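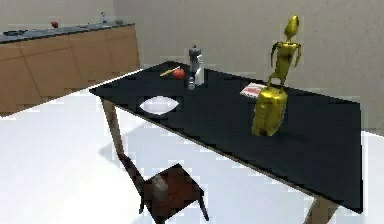 3.2 Surface color and perceived room size

Dark furniture is often said to make a room feel smaller, but earlier studies rarely separated the table from the walls. We asked 130 adults in Burosholm to rate rendered dining rooms. In one version the table had a matte black top on light brown wooden legs; others used paler tops. Ekinci and Voß found that raters attend mostly to the largest flat surface -- we therefore kept floor area fixed. 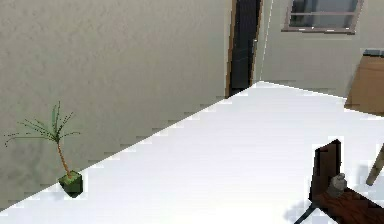
Figure 4. White surface against a mottled beige-gray wall, with potted palm.

Ratings were given on a scale from 0 to 100. Pale surfaces raised the mean only slightly, and wall texture had no clear effect.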